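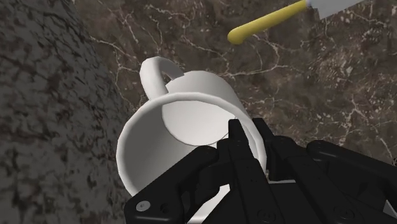 A gripper finger inside the rim of a tilted mug, in simulation. Knife with the yellow handle at the back.

Simulation house rules, take two

Hello again all. I promised in the last issue that I'd write up where we'd got to with the rules for simulated kitchen tasks, and then I went on holiday, so thank you for your patience (and thanks to everybody who sent reminders, even the one in capitals).

If you missed the background: back in May we had a bit of a muddle when Fident and Trasance both reported results on what they called the same mug task, and the scores were miles apart. I spent a good two days on it with Ebise Negash before we worked out that they were scoring different things. Fident counted a run as good if the mug ended up off the counter. Trasance wanted it off the counter, upright, and with nothing else on the worktop disturbed. Both perfectly sensible! But you can't put them in the same table, and we had, and I'm still a little pink about it.

So, the rules. There are 6 of them on the shared page now and I won't go through the lot, but a few need explaining before people start using them.

The first is about where fingers are allowed to go. Look at the mug up top. One finger reaches into the opening, with its tip right up by the rim, and the handle is over on the far side, doing nothing for anybody. Under the old wording that would be fine, because the old wording didn't mention the inside of a cup at all. Reinaldo Lins raised it at the summer meeting and he was quite cross, in a friendly way. His point was that if this were a real kitchen, somebody would be drinking out of that. He'd like every run to prefer the handle or the outside wall, and he'd like inside contact to be a fail.

I didn't go that far, and I want to be open about why. A lot of you are using these tasks to study grasping and nothing more, and a rim grasp is a perfectly good grasp. If we fail them all we throw away useful work. What we've settled on is that inside contact gets recorded as its own thing, next to the score. You can still pass. But anyone reading your results can see how you did it, and anyone building for food use can filter those runs out. Please do fill that column in. Blank does not mean no, and we've had to send a few sheets back already.

Second, knives. The standing rule has been that any blade within reach must be listed in the task notes, and hardly anyone does it when the blade isn't the thing being picked up. I understand, I've forgotten it myself more than once. You're thinking about the mug, you're tuning the mug, and the knife is just part of the furniture. It still has to go on the list, even when there's a decent stretch of marble between the two. The reason we care is that people take a policy trained this way and put it on real hardware, and the arm has never once been marked down for sweeping past a sharp edge on the way home. So: list it, and log any contact with it as a safety event, separately from the task result. A successful lift with a knife bump is a successful lift AND a safety event. Two lines in the log. I've had some grumbling about this one and I'm afraid I'm holding firm.

Third, and this is the one I get the most email about, tilted starts. It's easy to get lovely numbers if every mug begins bolt upright with its handle pointing at the robot. We now ask for at least 20 starting poses per object, and some of those must be leaning or on their side. You also need to say when you count the run as begun. A mug that's leaning might have been placed like that or might have been nudged into it by the gripper, and from a single still I couldn't tell you which, and neither could the person marking your work. Save the starting pose. It's one line of data and it saves such a lot of arguing.

On numbers generally, Ellach asked whether 2,000 runs is the new minimum. No! That figure came from their own internal plan and somehow got quoted in my notes as if it were policy, which is my fault. The page asks you to state how many runs you did and to include all of them, failures too. If you only did a few hundred, say so and we'll read it accordingly.

A word on looks, too. Plain white ceramic and veined brown marble render very nicely these days, and I've noticed that the nicer the kitchen looks, the less people ask about the physics underneath. Nice veining tells you nothing about friction. Please give the friction and mass values for the object and the surface, and say where you got them from. "Default" is an acceptable answer as long as you tell us default for what. Ebise has put a blank table on the shared page which you can copy straight into your notes, and she's made it much less fiddly than my version (mine had merged cells, I'm told this is a crime).

One thing we haven't sorted out is force. Reinaldo wants a limit on how hard a fingertip may press on ceramic in simulation, and Chang say their contact readings are too jumpy to check against any limit worth having. I've seen the plots and they do have a point. For now we're asking for the peak value and a short remark on how it was measured, and we'll come back to it once there's enough from different groups to compare. If you've got a smoothing method you trust, I'd love to see it, particularly if you can explain it to me in words I'd use at home.

The new wording applies to anything submitted from October 23, 2026. Work already in the queue can go through under the old rules, though if you'd like to add the inside contact column anyway I will be very grateful.

Comments to the usual address, please, and do put the rule number in the subject line. Next time I'll be on to drawers, which have their own set of problems, mostly to do with handles and what counts as shut.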